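Fluvwood Kitchen Challenge

The Fluvwood Kitchen Challenge is a student robotics competition run entirely in simulation. Teams write the control software for a two-armed household robot and let it loose on chores in a virtual kitchen. I've been to every final so far and helped mentor a team for two seasons, so I'm writing this entry the way I'd tell it to you over coffee!

Background

The challenge grew out of an after-school club at Meireles, where Kerstin Lindqvist taught computing. Her students wanted to build a robot that could set a table, and the club had money for maybe one wheel of it. So she moved the whole project onto the classroom computers, and when a second school asked to join in, it became a contest. Jaime Veloso wrote the first scoring program over a December break (he still maintains it, and he still answers emails at strange hours).

Format

A team has 2 to 5 students. Everybody gets the same robot and the same tasks, and the final is scored out of 100 points. A run lasts 30 minutes of simulated time, which sounds generous until you watch an arm spend half of it lining up with a bowl. Teams get three runs and keep the best one.

Most tasks happen at the counter. The objects are everyday kitchen stuff, and they come in different shapes on purpose – a grip that works fine on a bottle can be hopeless on a round bowl. Students can follow a run from several viewpoints, including a tilted one that takes some getting used to. My team hated it for a week and then wouldn't use anything else.

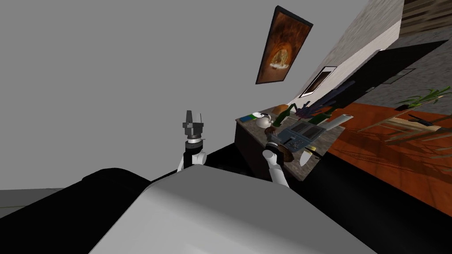 Right gripper at the wooden bowl in front of the cooktop, left arm held clear of the counter.

Using two arms is where the beginners and the old hands really part ways. New teams usually park one arm up out of the way and do everything with the other, and I think that's a perfectly good way to start. You can pick up a lot of points like that! Later on they try handing things from one gripper to the other, and that's when the shouting begins.

Scoring

Points go to objects that end up where the task sheet wants them, with deductions for collisions and drops. There is also a written part, the Dodesen log, where students keep track of what they changed and why. I love reading these – one entry from my first season just said "moved wrist, regret it."

Software

The kitchen runs in a simulator called Curkura, which the schools share. Code is mostly Python, and a starter kit gives each team a basic reach-and-grasp routine. The rules were last revised on Tuesday, March 19, 2019, when practice runs became unlimited. Before that you had to book a slot, and the good ones went fast.

See also

Educational robotics
Robot simulation
Mobile manipulator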